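Curnby Dual Tip Marker Set, Six Weeks In

I bought the Curnby set in March after my last batch of alcohol markers gave up on me one by one, and I've been meaning to write this up ever since. I make greeting cards and lettered place cards, mostly for friends and the odd wedding, so I go through markers faster than I'd like to admit. I'm no illustrator. If you want to know how these do on a full manga page, I can't help you, but if you address envelopes at the kitchen table at 11 at night then we probably want the same things from a marker.

The set I got has 50 colors and comes in a zip case with a carry strap. It was a bit cheaper than the Fosila set I had before, and about the same as what Skatgate charges once you add their shipping.

The case

Let's start with the bad part. The zipper snagged the very first time I opened it, and it still snags on the same corner. Inside there's a plastic tray with slots, and the slots are a hair too tight, so you end up pulling out two neighbors along with the one you wanted. I gave up and moved everything to a drawer with the markers lying flat. They're supposed to be stored flat anyway so both tips stay juicy!

Color names and numbers

The numbers on the caps don't run in order. There's a paper swatch chart in the box, already colored in, and it's printed, so it doesn't match what the ink really does on paper. The "dusty rose" is a full-on salmon. Make your own chart on the paper you use, do it the first evening, and write the numbers big. I did mine on Palamarchuk cardstock and taped it inside the drawer.

The grays are lovely though. Five of them, cool to warm, and they layer without going greenish, which my old ones always did after the second pass.

Broad tip

I use the broad end for maybe 80 percent of what I do - filling big letters, shading banners, that sort of thing. The Curnby chisel is firm and a little wider than the Fosila one. It lays down a flat wash with hardly any streaks as long as you keep moving and don't let the edge sit. On cheap printer paper it bleeds like crazy, but everything does.

If you've never bought a two-ended marker, check that the broad end is labeled on the barrel. Grabbing the wrong end in the middle of a word is maddening. 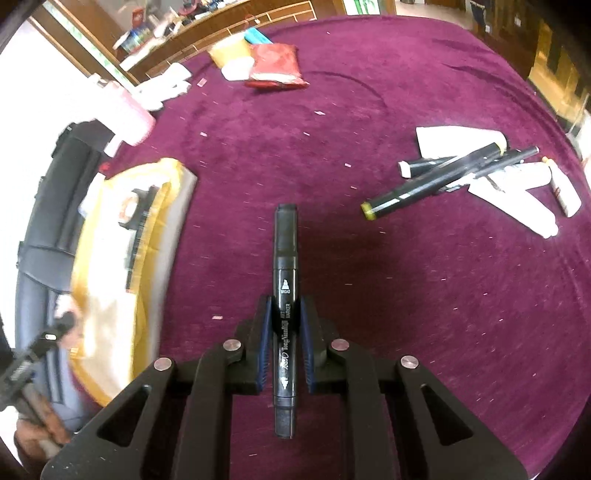
Fine tip

I'm less thrilled with this one. It's fine for outlines and tiny dots, and it was crisp for the first couple of weeks. Then the darker colors started to go fuzzy, the navy worst of all. I press pretty hard when I letter (my friend Yoon-hee Koo has a much lighter hand and hers still look new, so take that for what it's worth). For names on place cards I've gone back to a separate pen and just use these for the shadows.

Blending

Surprisingly nice. Lighter over darker, small circles, and you get a soft fade in two or three passes. The colorless blender in the set is pretty weak, more of a smudger. I'd skip it and use your lightest shade in the same family.

How long they last

I did a Saturday's worth of envelopes with the black and the forest green and both were still going strong at the end, then I did another 15 cards the week after and the green started to scratch. You can buy single replacements, but only online and only in a handful of colors, and forest green isn't one of them. Number 754 is close enough if you don't put them side by side.

Would I buy them again? For cards and hobby lettering, yes, at the sale price. I wouldn't pay full price with that zipper. If your budget stretches, the Skatgate ones have a better fine tip and you can get every color on its own, and if I ever use up these grays I might switch.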